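Dishwashing trials paused after grip fault

The Prellano laboratory suspended two-arm dishwashing trials in July after the left arm of the Asta station closed beyond its force limit on run 153.

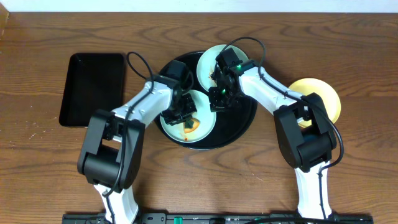
Both arms of the station over the serving tray.

The log shows that the limit had reverted to its default after a restart. A sponge tolerates such a grip; a thin plate may not. 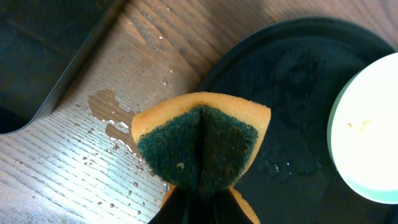
Keisha Zamora wrote to ask that the limit be displayed at startup, and the request has been accepted.

Staff must now confirm the setting before each session.

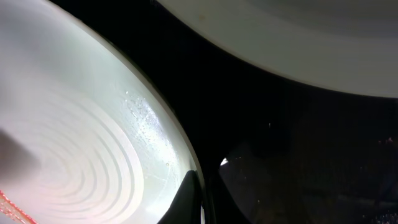 Will earlier results be withdrawn?
Only the 7 runs recorded after the restart will be excluded.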